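Individually switched extension leads — worth it or a gimmick?
Home Workshop & Desk Forum > Electrics and Lighting
Started by carla_z, 17th May

carla_z
I've been putting up with a horrible old four-way behind my desk since I moved in and I've finally had enough of it. Everything is plugged into it: monitor, laptop charger, printer, desk lamp, the glue gun when I'm using it, and a little radio. To turn the printer off I have to crawl underneath and pull a plug, and I get the wrong one about half the time (goodbye, unsaved work).

So I've been looking at the ones with a switch for each socket. There's one from Vunalum that seems all right and a cheaper one from Pleswood that looks almost the same to me. Does anyone have one they've lived with for a while? Do the little switches last? And do you keep it on the desk or screw it underneath somewhere? I'm in the UK so it's the usual three-pin.

Carla Zoubi

benchgoblin
Had one for years at my sewing table and I wouldn't go back. The iron has its own switch, the machine has its own switch, the lamp has its own switch. I know people say just turn it off at the wall but my wall socket is behind a chest of drawers!

Only thing I'd say is get one where the switches are stiff. My first one had very soft ones and I used to knock the sewing machine off with my elbow.

Qusai Azar
I'll be the grump. I think they're a waste of money for most people. More switches, more bits to wear out. A plain four-way with a decent cable and the wall switch does the same job. If you can't reach the wall socket then the answer is to move the furniture or get another socket put in properly.

Also please add up what you've got on it before you buy anything. The radio and the lamp are nothing. My desk lot comes to nearly 104 watts with the lot going, which is fine on anything. But if somebody plugs a 700 watt heater in as well, and then a kettle, you're getting somewhere you don't want to be.

carla_z
No kettle, I promise. No heater either, I wear a jumper.

I can't move the furniture, it's a box room and the desk only goes one way round. And I rent, so no new sockets.

teapot_and_tape
Moving the furniture isn't always on, Qusai, some of us live in a shoebox :)

I've got a Masri one, the long flat sort. It's been good apart from the lights in the switches, which are bright enough to read by. I put a bit of masking tape over each one. Mine is screwed to the back edge of the desk with the switches facing up and I can reach them without looking. Took me about ten minutes, most of it hunting for the pencil.

One thing to check is the spacing between the sockets. If you've got any of those fat charger plugs they'll cover the one next door and then you've paid for four and got three.

Qusai Azar
Fair enough about the box room, I take that back. I still say they wear out. I had one where the switch went crunchy after a year. It still worked but I didn't like the feel of it so it went in the bin.

benchgoblin
One crunchy switch in a year isn't much of a case against the whole idea! What make was it?

Qusai Azar
No idea, it came from the market. Which I suppose is your point.

mildredsshed
Can I put in a word for thinking about which end the lead comes out of? It sounds daft until you've bought the wrong one. I wanted mine along the left of the bench and the cable came out on the right, so it had to double back on itself under everything. Looked awful and I was forever catching it with my foot.

And measure first. My bench gap is 615 mm and I bought by eye, and of course the thing wouldn't go in with a plug sticking out of the end socket. Back it went.

carla_z
Oh that's a good shout about the cable end, I hadn't thought of it at all. My wall socket is on the left as you sit down. And I do have 2 fat chargers, so spacing matters too.

Is it OK to leave the spare cable coiled up? I'll only need a short run and they all seem to come with miles of it.

teapot_and_tape
For a lamp and a laptop I wouldn't lose sleep over it, but keep the loops big and loose. Don't bind it up tight in a little bundle and stuff it behind a cushion. If you can get one with a shorter lead, get that and be done with it.

Qusai Azar
Agree with that. Get the shorter lead. And don't plug it into another extension, whatever anyone tells you. One lead, one wall socket.

mildredsshed
Look at us all agreeing. Somebody write it down.

Bareria do a short one by the way, or they did in April when I was looking. Not cheap but the switches felt nice and clicky in the shop.

carla_z
Right, decision made, I want the switched kind. White, because the desk is pale and the walls are white and I'd rather not look at it. Adding a couple of pictures so you can see the sort of thing I mean, switches up close in the first one and the cable end in the second. Tell me if you'd steer clear!
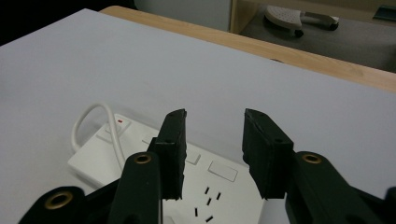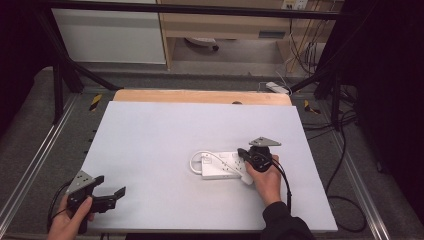

White switched extension, three-pin sockets

benchgoblin
Looks perfectly decent to me. I like the rocker sort, you can tell by touch which way they are once you're used to them. I'd go for it.

mildredsshed
Cable from the left end in the second one, so that would suit your wall socket if you lay it the same way round. Mind you check it still works for you if you end up turning it to face the other way.

Qusai Azar
I'd still have the plain one. But if you're set on switches then label them — a bit of tape and a biro will do — and then you won't be switching off the laptop when you meant the printer.

carla_z
Labels are a brilliant idea, I've even got one of those label printers somewhere (plugged into the old four-way, probably). Off to measure the back of the desk now. Thanks all, I'll post again when it's up and tell you if I've gone crunchy, Qusai!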